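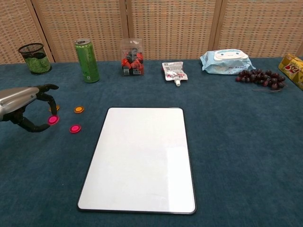
Chip pickup, hand at a pink one

Should I throw out examples with glare on the whiteboard? The hand picks up small chips next to a glossy board, and we have 1110 examples so far. The glare moves around between sessions.
Archie Hepburn

Keep them. If the glare is always in one spot the model may lean on it, so a mix is better. I would only drop the ones where you can't make out the chips – a finger over part of one is fine. Hold back 33 with strong glare and test on those.
Aleksi Kiiskinen

Close the blinds. Worked for us.
Porkbridge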